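The Four-Day Week Comes to Plamcombe, Minus the Fine Print

The pitch arrived at Dusero in March, in a slide deck with a sunrise on the cover. Everyone would keep full pay, Friday would vanish, and output would hold steady or even climb. The company, which handles billing for dental offices out of a low brick building in Plamcombe, signed up for a trial within weeks.

I have read a lot of stories about the shorter week, and they tend to sound alike. A worker takes up pottery. A manager admits to having had doubts. Then comes a chart with a line going up. What I rarely find is the full schedule, the list of who was left out, or any word from the customers who called on the missing day.

Dusero's trial ran 20 weeks. In that time the billing staff closed 3462 accounts, a number the company has repeated in every talk and handout I could find. It sounds large. I asked how many they closed in the same stretch a year earlier and was told the old software counted accounts in another way, so the two couldn't be compared. The claim that output held steady rests on that number all the same.

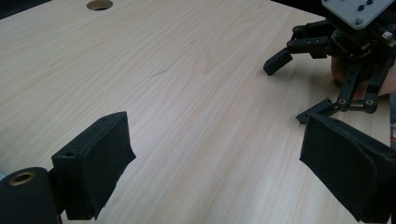 Did people work fewer hours?

On paper they dropped a full day, but the start time moved up by half an hour and the lunch break shrank, and several workers told me they cleared email on their day off so the next week wouldn't begin in a hole. The company tracked logins at the office only. Whatever got done at kitchen tables went uncounted.

The phone desk never got the shorter week at all. Dental offices are open five days and expect someone to pick up, so those workers kept their old hours and were offered a small gift card. Two quit before summer. The final report covers "participating staff," a phrase that leaves them out.

I don't doubt that many people liked it. A woman in claims told me she finally got her car inspected and slept until nine. That's worth something, and I'd have liked the report better if it had stopped there. Instead it goes on to promise lower sick leave, based on one spring compared with one winter. Anybody who has worked in an office in February can guess what happened to sick leave in April.

The survey numbers are thinner than they look, too. Brernosent, the consulting firm that sold Dusero the program, also wrote the questions, collected the answers and published the results. One item asked workers how much their lives had improved. The choices started at "a little."

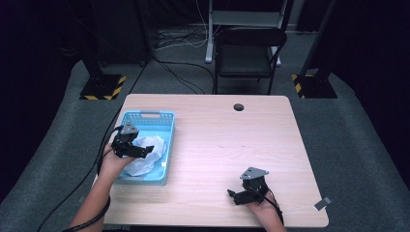 What the Second Company Did

Shemweta, a label printer with about 200 employees on the other side of town, took a slower road. It cut no days. It dropped its standing meetings, let people trade shifts without a manager's signature, and kept its own records, including the bad weeks. Turnover fell slightly, and the plant won't say why because it isn't sure.

Dusero has made its schedule permanent for billing. The phone desk is under review, as it was in the spring.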